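4.3 Setting up a mixed-item picking task

This section covers clearing loose items out of a bin, the job most customers ask for first when they want to know whether an arm can tidy a playroom or sort returns at a packing bench. Read section 4.2 (Gripper mounting) before you start. The Bevau control software must be version 2 or later.

What to expect

Picking up one known item from a known place is a solved job. Picking up whatever happens to be in the bin is harder, and results depend on the items. Rigid toys with flat sides are usually picked on the first try. Crumpled bags, thin handles and anything lying against a wall take more attempts. Wunon does not recommend running this task without a person within reach of the stop button.
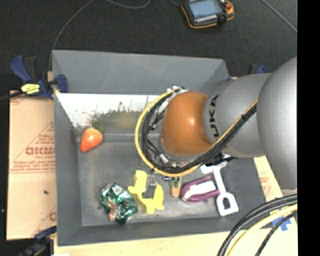 Items that touch each other may be read as one object. If the software draws a single outline around two items, lower the Separation setting by one step and scan again. Shiny packaging can also confuse the depth reading. Turn off any lamp that points straight into the bin.

Before you begin

1. Clamp the bin to the table. A bin that moves during a pick will make every later pick miss.
2. Check that the cables have enough slack for the full turn of the wrist. Turn the wrist by hand control, at slow speed, in both directions.
3. Set the payload limit to 300 grams.
4. Place the teach pendant where you can reach it without leaning over the bin.

CAUTION: Keep hands out of the bin whenever the arm is powered. Press stop before you move or remove an item.

Running the task

1. Open Tasks and choose Mixed Bin.
2. Select Scan Walls. The arm stays still during this step.
3. Enter a wall clearance. The factory value is 254, shown in tenths of a millimeter. Do not go below it with sloping walls.
4. Select Scan Items and check the outlines on the screen.
5. Select Run Once. Watch one full pick and place.
6. If the item was dropped, open Grip and choose a slower lift. Repeat step 5.
7. Select Run All.

Note: The arm gives up on an item after the number of tries set under Retry and goes on to the next one. Skipped items stay in the bin and are listed in the log.

Can it do the whole job?

Not yet. In our June trials with Saarela, over 4,000 picks were logged, and most skipped items were soft or lay in a corner. A person can empty the same bin faster. The arm makes sense where the work repeats all day and someone can clear the leftovers at the end of a run.

For folded cloth and clothing, use the Ostenik soft gripper and see section 4.5.

Revised March 1, 2019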